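Folding Small Cloths: Comparing Three Methods on a Wooden Work Surface

Project report by Dariusz Ostrowski and Ynyr Landeg, submitted 15/03/2022 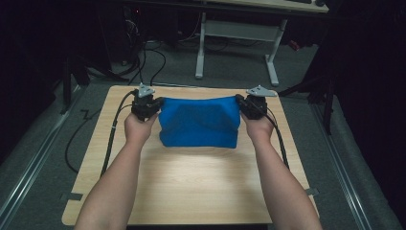 1. Background

Our project grew out of a kitchen placement in November, when both of us spent a good part of each shift folding cleaning cloths. The cloths came back from the wash in a heap and had to go into a shallow drawer. Everyone folded them differently, and the drawer would not close if too many had been done badly. We wanted to find out whether the way a cloth is picked up and laid down makes a difference to how neat the finished fold is.

Most of what we found in the library was about sheets and shirts. Small cloths are treated as too simple to write about. The closest thing was a housekeeping handbook with one page on napkins, which says to "match the corners and smooth outwards" and leaves it there. We used that sentence as our starting point.

2. Materials

The cloths were soft, rectangular and plain blue, bought as one pack under the name Fodon. We chose a single colour so that creases would be judged the same way each time. A strong blue turned out to be a good choice, as the folds show up dark and are easy to spot from standing height.

The work surface was a light wooden board. We tried a laminate table first but the cloths slid about on it and we lost the position of the bottom edge. The board has enough grip to hold the fabric still while the top edge is brought over.

For storage we used a drawer insert from Inano, which takes a stack of folded cloths standing on end.

3. Method

We compared three ways of making the first fold. The second fold was the same in all cases.

Method A, two corners. The cloth is held by its two upper corners and lifted a little. The lower edge stays close to the board. The upper edge is then carried forward and laid on the lower one.

Method B, one corner and slide. One corner is moved across first, then the other, with the cloth flat on the board the whole time.

Method C, lift and drop. The cloth is raised clear of the board, folded in the air and put down.

Each method was done 20 times by each of us. A fold was scored out of 4, with one mark for each of these: edges level, corners together, no crease across the middle, and no need to touch it again afterwards. The scoring was done by whoever had not made the fold. We also made 90 practice folds before starting, which were not scored.

4. Results

Method A scored best for both of us. The edges were usually level and the corners met. The marks it lost were nearly all for creases. When the two corners are held too close together the top edge sags in the middle, and if it is put down like that the slack has to go somewhere. Pulling the corners slightly apart just before laying the cloth down removed most of it.

Method B was the slowest and gave level edges on one side only. Moving the first corner drags the cloth round a little, and by the time the second corner is moved the shape is no longer a rectangle. Ynyr got better at this as the session went on. Dariusz did not.

Method C was quick but untidy. The corners met well enough in the air and then shifted on landing. It also lost the last mark almost every time, because the cloth needed smoothing by hand.

5. Discussion

The main difference seems to be what the lower edge is doing. In Method A it stays near the board and acts as a line to fold towards. In Method C there is no such line until the cloth is already down. We think this matters more than speed, though we did not measure speed properly and only noted which method felt slow.

Where the cloth is held also matters. A hold taken a finger's width in from the corner leaves a small flap that folds back under itself. We did not allow for this at the start and a few early folds were marked down for it.

There are limits to the work. Two people is a small group, and we both knew which method we expected to do well. All the cloths came from the same pack. Our tutor, Dr Þorgeirsson, pointed out that a thinner fabric would probably crease more, and a stiff one might suit Method C – we agree, and would like to test it.

6. Further work

If we carried on, we would repeat the test with damp cloths and with a larger size. We would also like to try a full day's washing, which can be up to 200 cloths, to see whether the scores fall as people get tired. The Dradia tea towels used on our placement would be a sensible next fabric, as they are longer and have a thick hem that makes the corners harder to line up.

The score sheets are in Appendix 1 and the wording of the scoring guide is in Appendix 2.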